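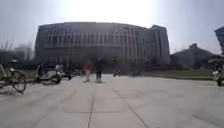
*Open paving with a line of bicycles and scooters down one side. The middle is easy ground for a sweeping robot, the edges less so.*

## Buying a sweeping robot for outdoor paving

Most of the questions we get at Flornon are about small machines for indoors, but the outdoor sweepers are now cheap enough that people ask about them for shared courtyards, long drives, workshop yards and the paved ground in front of flats. The tips below are for anyone putting together a budget before they ring a supplier. They assume slabs or blocks. Gravel needs a different sort of machine altogether.

### Measure before you look at prices

Walk the area with a long tape and draw it on squared paper. Mark the parts that are always clear and the parts that are sometimes blocked by bikes, bins, parked cars or deliveries. Makers quote coverage for open ground with nothing on it, and a machine that has to pick its way along a row of scooters will take a good deal longer over the same number of square metres.

Write these on the plan:

- drains and gully covers, and which way the slots run
- any step, kerb or drop down to a lawn
- slabs that rock when you stand on one corner
- the nearest outdoor socket
- where people cut across, and at what times of day

Drops matter more than steps up. A sweeper will usually stop at a kerb it can't climb, but a shallow fall on to grass is easily missed by the cheaper sensors. If your paving ends at a lawn that sits a bit lower, ask the seller to show the machine stopping at exactly that sort of edge.

### Joints

Big slabs look smooth from a distance. Get down and check the joints with a straight edge. Fine joints that are properly filled give no trouble. Where the pointing has washed out, small front castors drop in and the brush bounces, leaving a stripe of grit behind it. Re-pointing a few bad runs costs far less than moving up to a machine with bigger wheels, so put it in the budget as the first line.

Try to set the sweeping pattern at an angle to the joints. Most machines let you do this in the settings. If yours only goes up and down in straight lines, turn the base station until the lines no longer follow the seams.

### Light and glare

Pale paving in strong low sun is hard work for camera-guided machines. They may slow right down or stop and wait. Models that use laser distance sensing mind it less but cost more. Before paying the difference, think about when you want the sweeping done. A run at first light, before the sun is over the roof, gets round the problem for nothing and also keeps the machine out of people's way.

Glass on a ground floor can confuse laser models. Ask whether you can draw a no-go strip on the map, and allow a hand's width more than you think you need.

### Bikes, scooters and other things that move

The map is made once. The bicycles are somewhere different every morning. There are two ways to deal with this and it is best to choose before you buy.

The first is to keep the robot out of the parking strip for good and do that part with a broom. The second is to rely on the obstacle sensors and accept that the strip will be swept in patches. Front wheels and side stands are thin, and low bumpers sometimes ride under them. If you go the second way, take a bicycle along to the demonstration.

We would go with the broom. It also means you can buy the smaller machine.

### What to put in the budget

The price on the website is usually for the robot and the base station. Plan for the rest as well.

| Item | Notes |
|---|---|
| Robot and base station | Our Jindthorpe yard machine was £2,000 with delivery |
| Outdoor socket and cable run | Get this quoted by an electrician first |
| Cover or small shelter | Must allow air round the charger |
| Side brushes | Allow 3 sets a year on rough slabs |
| Main brush | One a year |
| Re-pointing | Only the bad runs |
| Insurance | Ask your present insurer before taking out a new policy |

Side brushes are the cost people leave out. Ours are £9 a set and they wear quickly on anything with a textured surface. Order spares with the machine and you save the postage.

Battery prices vary widely. Ask for the price of a replacement in writing, and ask how long the maker will go on stocking it. If the seller can't answer, look at another model.

### Hire before you buy

Suksawat, the hire shop at Pastville, has let out two sizes of outdoor sweeper since September. A short hire is enough to find out whether the machine can hold its position in the middle of a wide open space, with no walls near it, which is where ours had most of its trouble. Choose a time when there are leaves down, and run it with people walking about as they normally do.

During the hire, note:

- how often somebody has to go out and free it
- how full the bin gets, and whether it stops when full or carries on
- how loud it is from the nearest window
- how long it takes to charge after a full run

Our own trial run took 47 minutes for the yard, not counting the corners. That told us the larger battery would be wasted.

### People on foot

Check with whoever owns or manages the ground before anything goes out on it. On shared paving, choose a model with a light on top and a stop button that can be reached without kneeling – some have it tucked under a flap at the back. Set the lowest speed for any hours when people are about. If there is a busy route to a main door, split the map so that the machine does that part early and leaves it alone for the rest of the day.

### Storing it over winter

Empty the bin, brush out the wheel arches and take the battery indoors at about half charge. Hang the brushes up. Left resting on the floor, the bristles take a bend and won't come straight again.

*Page last changed 6th September. The prices are what we paid, so check them before you order.*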